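Desk corner for a teenager, keep the wallpaper or not?
Home Projects > Small Rooms

violetcrumb
Okay so I've been going back and forth on this since April and I need outside opinions. My daughter's room is the smallest in the house and the desk sits right up against the walls with the purple flower wallpaper. I love that wallpaper. She is lukewarm on it. My husband would take it down tomorrow if I handed him a scraper. What I want to know is, can you have a busy wall AND a little bookshelf on the desk, or is that too much going on in one corner?

She does her math homework there every night, so it has to work as a desk first.

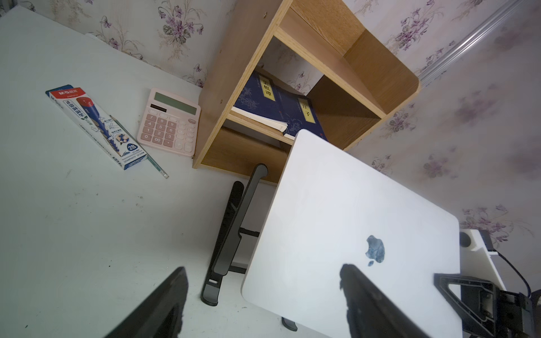 Re: Desk corner for a teenager
sasard_mom
Keep it! Violets are so sweet with the white desk, and the pink calculator looks like you bought it to match. I had a flowery wall over my desk all through high school and I still miss it.

Re: Desk corner for a teenager
plainwalls2
I'm going to be the grump. I like the paper, I don't like it behind a desk. When I'm trying to read I want something boring in front of me. Could you paint just the part behind the desk and leave the rest?

Re: Desk corner for a teenager
violetcrumb
Half paper half paint is what my husband said too, and I can't picture it looking like anything except we ran out of paper. The light wood of the shelf calms it down a bit in my opinion. And yes the calculator was on purpose, she picked it :)

Re: Desk corner for a teenager
Ngubane_K
Leave the wall, move the shelf. A desktop shelf eats up your depth and then there's no space for a notebook and an elbow. We hung ours above the desk and got the whole top back.

Re: Desk corner for a teenager
sasard_mom
Disagree about moving the shelf. If it's on the wall she has to stand up to get anything, and then she won't put anything back. Ask me how I know.

Re: Desk corner for a teenager
Ngubane_K
Depends how high you hang it! Ours is 19 inches above the desk and my son reaches it sitting down. He's not tall either.

Re: Desk corner for a teenager
tyra.b
Different question, are those the M&G pencils, the 2B ones? My kid smears 2B all over everything and I've been wondering about switching to HB. Also the gray smudges on your desk look very familiar. I use a damp cloth with a drop of dish soap on our white desk and it gets most of it. Don't use the scrubby side of the sponge, I dulled a whole patch that way.
Tyra Bakke

Re: Desk corner for a teenager
violetcrumb
Yes, M&G 2B. She likes them dark and I've given up arguing. I'll try the dish soap, I've been going at it with a dry paper towel and mostly pushing it around.

Re: Desk corner for a teenager
plainwalls2
A white eraser takes graphite off our desk too. Get the crumbs up after or they end up in the keyboard.

Still voting paint, by the way.

Re: Desk corner for a teenager
violetcrumb
Noted, lol. Husband is very pleased with you. I think the paper stays for now and I'll measure for a wall shelf on Tuesday when she's at practice. Ngubane_K, what brackets did you use? Our walls are plaster and I'm nervous about them.

Re: Desk corner for a teenager
Ngubane_K
Plain steel L brackets, screwed into the studs. Find the studs first, with plaster I wouldn't trust anchors for books.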